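# Civell Recipe Card Transcriptions

Last updated: May

Civell is a set of typed-up recipe cards from home kitchens. The cards were handwritten or typed on index cards, and most of them came in boxes bought at estate sales or given by families who were clearing out a house. We typed them up as they were written, including the misspellings.

## What is in it

There are 3949 cards in total. They are split by the collection they came from:

- `toment/` – 1349 cards, mostly baking and canning
- `caron/` – 1000 cards, mixed, with many church supper dishes
- `prirkano/` – the rest, mostly soups, casseroles and holiday food

Each card is one plain text file in UTF-8. The first line is the title as it appears on the card. If the card has no title, the first line is `[untitled]`. Everything after the blank line is the body.

A file called `index.csv` lists every card with these columns:

| Column | Meaning |
|---|---|
| `card_id` | Folder name plus a number |
| `title` | Title as written |
| `category` | One of 15 categories, assigned by us |
| `hand` | `typed`, `written` or `mixed` |
| `back` | `yes` if there was text on the back |
| `stained` | `yes` if any words were lost to stains |

## How the cards were typed up

Every card was typed once and then read against the original by a second person. Where the two disagreed and the word could not be settled, it is marked `[?]` right after the word. Words that could not be read at all are marked `[illegible]`. Crossed-out text is kept between tildes, so a card may say `~1 cup~ 3/4 cup sugar`.

Line breaks follow the card. We did not join lines or fix spacing, except that double spaces were reduced to one. Fractions are always written with a slash, even where the card used a single typed character.

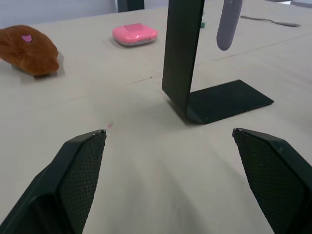 Abbreviations are left alone. The same writer may use "t." for teaspoon on one card and tablespoon on another, and we did not try to decide which was meant. If you plan to pull out ingredient amounts, expect to handle this yourself. The Caron cards are the worst for it. The Toment cards are mostly typed and far more regular.

## Known problems

- Some recipes appear more than once, copied from a neighbor or a newspaper. Duplicates were kept.
- A few Prirkano cards are the second half of a recipe whose first card is missing.
- Oven temperatures are often given as "slow" or "hot" – these were not converted.
- Category labels were assigned by one person and are uneven between "desserts" and "cakes".
- Cards that only hold a newspaper clipping have the clipping left out and `[clipping]` in its place.

## Names and privacy

Many cards say who the recipe came from, such as "from Aunt" and a first name. Last names, street addresses and phone numbers were replaced with `[name]`, `[address]` and `[phone]`. If you find one we missed, open an issue with the `card_id` and leave the name itself out of it.

## Safety

Do not can or preserve food from these cards. Many of the canning times are too short by current standards, and some of the pickle recipes leave out the processing step.

## Changes

- Moved the back-of-card text into the same file as the front, after a line reading `[back]`
- Added the `stained` column
- Fixed wrong numbering in `prirkano/`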